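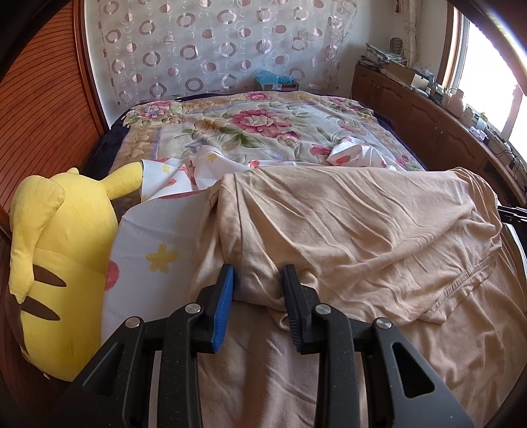
Linen is the one thing I'd never put through a hot wash again, wrote one member of the Vallwood list, and that set me off, so please forgive the long reply!

On June 17, 2019, Radis wrote:
> I have 13 yards of undyed linen from Dostia and want
> to make summer shirts. Do I need to prewash it all?
> And does it ever get soft? Mine feels like a paper bag.

Oh, it gets soft! Give it a few months of wear and you won't want to put on anything else. Yes, wash every bit of it before you cut. I skipped that once with a tunic (Sutcliffe pattern, the one with the side vents) and it came out of the laundry short enough to be a blouse. I still wear it, mind you.

My routine is warm water, a small amount of plain soap, no softener at all, then out of the dryer while it's still a little damp. Zigzag the raw ends first or you'll be picking threads out of the drum all evening. Then I do the whole thing a second time.

For the seams, try flat felled. They take forever the first time, and after that you'll be looking for excuses to sew them. I use a size 60 cotton thread for hand finishing and it sinks right into the cloth.

Which collar are you planning? I have a band collar draft I love and would happily trace it for you.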